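Wrist-camera policy learns to place parts from 97 demonstrations

A group at the Grellulcombe lab has released results for Lurent, a training method for two-finger grippers that relies on wrist camera input alone. The policy was trained on 97 teleoperated demonstrations and then tested over 140 placement trials at the Brususley site.

Most of the gain comes from how the method handles views with little texture. Pale walls and a plain work surface give a visual policy few features to track, and earlier versions drifted as the gripper approached the table. Lurent estimates the seams between surface and walls first, then uses them as a reference for height and heading. Small marks on the surface serve as a secondary cue when they can be matched between images. 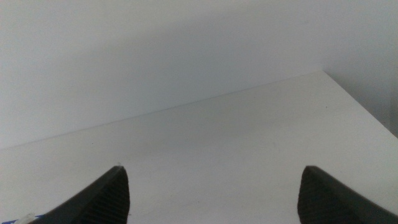 Results and limits

The seam estimator was pretrained on 3192 unlabeled wrist images. With it switched off, placement error rose in all 4 test layouts, most sharply in the one where the gripper started farthest from a corner. Glossy surfaces remain a problem, as reflections are sometimes read as edges.

The group plans to repeat the trials on a second arm under the Iglesias project. Code and trained weights are due in December; the raw demonstrations will follow after review.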